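Right, the bathroom thread I promised, for the three of you who asked and the rest of you who are very patient with me. Kettle's on, settle in.

1/ We have been in the Nevby flat since January and I have cleaned every corner of it except the loo, which I have been sort of waving a cloth at and then walking away from. My mother would be appalled. She used to do ours before breakfast, radio on, singing, and she'd be finished before I had found my slippers.

2/ It's a narrow little room, white wall, white toilet, small white basin and a brown wooden cabinet that the previous people left behind. I like the cabinet! It's the one thing in there with any warmth to it. It was also full of dried-up bottles, and I have now thrown out 13 of them, including a bath oil that had gone the colour of gravy.

3/ Please, if you do nothing else after reading this, go and look at the back of your bathroom cupboard. I found two opened tubes of the same hand cream in mine and a sachet from a hotel in Mastosholm I stayed at years ago. I remember the breakfast there very fondly. I don't remember taking the sachet.

4/ Limescale. Our water is terribly hard, and there was a tidemark in the bowl that I'd decided was simply part of the toilet. White vinegar, a good big glug, poured in at bedtime with the lid down. I did that two nights running and the mark came away in the morning with far less scrubbing than I'd braced myself for.

5/ (Do not mix the vinegar with bleach. I know you know. I'm saying it anyway – my neighbour's son did it in his student house and had to stand in the garden for an hour with the windows open.)

6/ Tools. I'd been getting by with a round brush that came from the big De Graaf on the ring road, and it was fine for the bowl and useless for everything else. It can't get up under the rim, and it certainly can't get round the back where the base meets the floor, and that is where all the dust goes to live.

7/ So I went to Toseo and stood in the cleaning aisle for far too long, as I always do. I came out with a long-handled one in teal. I did want the teal, I'll admit that. If I have to look at a thing every day it may as well be a nice colour, and it does look rather cheerful against all that white.

8/ The handle is the good part. I've got a bad shoulder on one side and the long reach means I'm not folded up on the floor with my cheek against the wall. I work from the back forwards, then the sides, then the front, and I do the floor last of all so that I'm not kneeling in what I've just knocked off.

9/ A question I had in my messages – how often? Bowl twice a week, lid and seat most days with a damp cloth, and the round-the-back bit once a fortnight. I would love to tell you I've always kept to that. I've kept to it for a month.

10/ The basin I do with washing-up liquid and an old flannel, nothing fancier. Rinse, then dry it with a bit of towel, because the drying is what stops the spots. Taps as well. My grandmother dried her taps every single night and they shone like a jeweller's window.

11/ Next job is the grout, and I'm dreading it. There's a stretch by the door that's gone grey and I can't decide if it wants cleaning or redoing. If you've tried one of those grout pens, tell me whether it lasted or whether it came off on the mop. I'd happily pay for a decent one.

12/ And I still need somewhere to put the brush when I've finished with it. I don't want one of those tall pots with a puddle in the bottom, so I'm thinking a hook on the side of the cabinet with a saucer underneath. Suggestions very welcome, I'm off to put a second load of towels on.

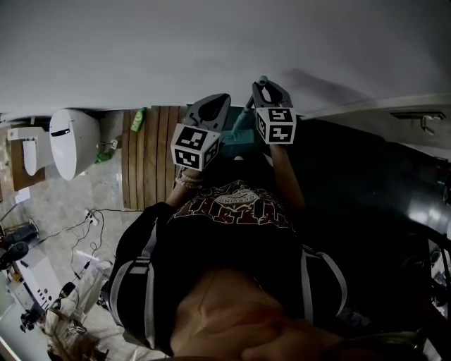 Milagros Mateos: Hook every time! Mine hangs inside an old jam jar screwed to the side of the cupboard, and I tip the jar out when I do the basin. As for the grout pen, mine lasted until the summer by the bath and came straight off near the door where we all walk, so I'd scrub yours first with bicarb and an old toothbrush and see what colour it really is before you spend anything.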